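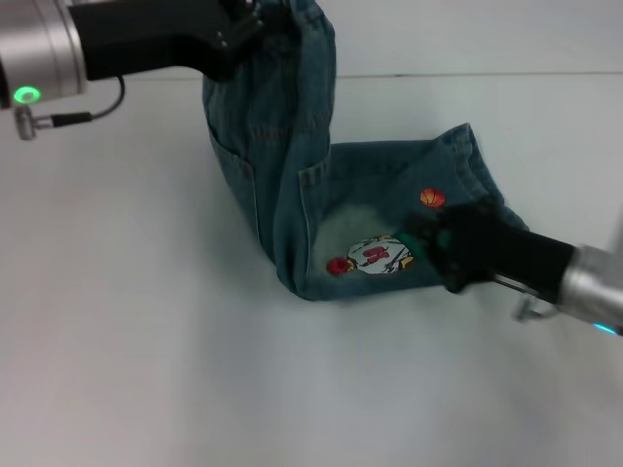
About the Narnthorpe School of Garment Care

Posted in June by Rasmus Ots, Office of the Registrar

Search this site Enter keyword Go

The Narnthorpe School of Garment Care provides instruction in the sorting, mending, pressing, folding and storage of everyday clothing. Our courses are intended for people who work with clothes in quantity: laundry staff, resale and donation workers, costume assistants, and employees of hotels, hospitals and residential schools. A smaller number of places is reserved each term for members of the public who wish to care for their own clothes properly.

The School was founded 37 years ago as a evening class in household mending, held above the Temetti dry cleaning shop on the north side of town. It moved to its present building when the class outgrew the room. The present director, Tõnu Zariņš, joined the School as an instructor in pressing and was appointed to his post after six years of teaching. He continues to teach the introductory denim unit himself.

Our Approach

Instruction at the School begins with the garment. Students are expected to look at a piece of clothing, handle it, and understand how it was put together before they fold or repair it. A pair of jeans and a dress shirt call for different treatment, and so do two pairs of jeans when one has a fly and a fixed waistband and the other has a gathered elastic waist. We teach students to recognize these differences by sight and by touch, and to choose a method that suits the piece.

Work is carried out on plain white tabletops. The white surface shows loose threads, lint and stray buttons, and it allows an instructor to see the outline of a folded garment from several steps away. Students clear and wipe the table before each new piece. We ask that drinks, bags and telephones be left on the shelves by the door.

Denim is the first fabric studied in every course. It is heavy enough to hold a crease, its seams are easy to follow, and most students own some. The unit covers straight-leg jeans, shorts, jackets, skirts and children's clothing, including decorated pieces. Patches and embroidery receive particular attention. A leg carrying an orange basketball patch or a large oval badge does not bend in the same way as plain denim, and a fold placed across the decoration will in time crack or lift its edge. Students learn to lay the decorated section flat, facing up, and to place the fold above or below it. They also learn to tell a worn area that should be reinforced from fading that is part of the look of the garment and should be left alone.

The folding sequence for jeans as taught at the School is as follows:

1. Hold the garment by the waistband and let the legs hang.
2. Check the pockets and turn out anything left inside.
3. Lay the garment on the table and smooth it from the waist toward the hem.
4. Bring one leg over the other, matching the inside seams.
5. Fold the hem up toward the waist, keeping clear of any patches.
6. Fold once more for shelf storage, or leave at the previous step for a drawer.

Elastic waists are taken up in the second session. The gathered band is thicker than the body of the garment, and a stack of such pieces will lean if every waist is placed at the same end.

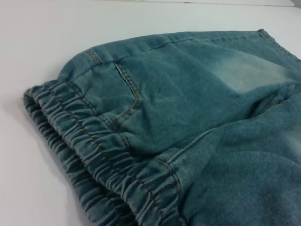
For this reason students alternate the direction of the waistbands as they build a stack, and they are taught to flatten the body of each garment without pulling the elastic. Stretching the band to make it lie smooth strains the stitching that holds the channel, and the ruffles return as soon as it is released. Slanted pockets are closed by hand before folding, with the lip pressed down along its topstitching. Small matters of this kind occupy a good part of the session, and instructors will ask for a piece to be opened and folded again where a pocket edge has been caught.

Courses

Foundation Course. Meets one evening a week for the length of the term. Covers denim, cotton knits, shirts, household linens and basic hand mending. No previous experience is required.

Professional Certificate. A daytime course for those employed in laundries, resale shops and wardrobe departments. Students complete the Foundation material in the opening weeks and then continue to wool, lined garments, stain identification, labeling and stock rotation. Assessment is by practical work, together with a folding and storage plan prepared for the student's own place of employment.

Children's Clothing Workshop. A short course for parents, day care staff and school uniform exchanges. Topics include knee and seat repairs, replacing worn elastic, attaching patches so that they survive the wash, and preparing outgrown clothes to be passed on.

Classes are limited to 20 students. Evening sessions begin at 6:30 p.m., and the door is open from 6 p.m. for those who wish to finish work from the previous week.

The Practice Collection

The School maintains a collection of more than 2,000 garments for use in teaching. Nearly all were donated by local families and by former students. The collection is sorted by fabric, then by construction, then by size. Denim fills the long wall of the storeroom and remains the part of the collection in heaviest use.

Garments enter the collection after laundering and inspection. Each receives a cotton tag sewn to the inside of the waist or collar, recording the fabric and any repairs made by students. Some of the older pieces carry several generations of mending, and these are brought out in the certificate course for comparison. When a garment can no longer be used for practice, it is cut for patching material or sent for fiber recycling.

We are glad to accept donations of clean clothing in any size. Pieces with unusual fastenings, appliqué, embroidery or elasticated waists are especially welcome. Donations may be left at the front office on Tuesday during opening hours. We regret that we cannot accept footwear, leather or fur.

Partners

The Stivar laundry cooperative has offered placements to certificate students for many years and supplies the School with worn table linens for mending practice. Students on placement work alongside regular staff in the sorting and finishing rooms and return to the School once a week to discuss what they have done. The Carhuamaca Theatre lends costumes for the unit on lined garments and employs two of our graduates in its wardrobe department.

Visiting and Enrollment

Prospective students are invited to observe a session before enrolling. Visits should be arranged through the Office of the Registrar, which can also provide the current fee schedule, information on reduced fees, and a list of the tools each student is expected to bring. Applicants for the Professional Certificate should include a short letter from their employer, where they have one, describing the kinds of garments they handle.

Enrollment for the fall term opens in June. Places in the Foundation Course are assigned in the order in which completed forms are received.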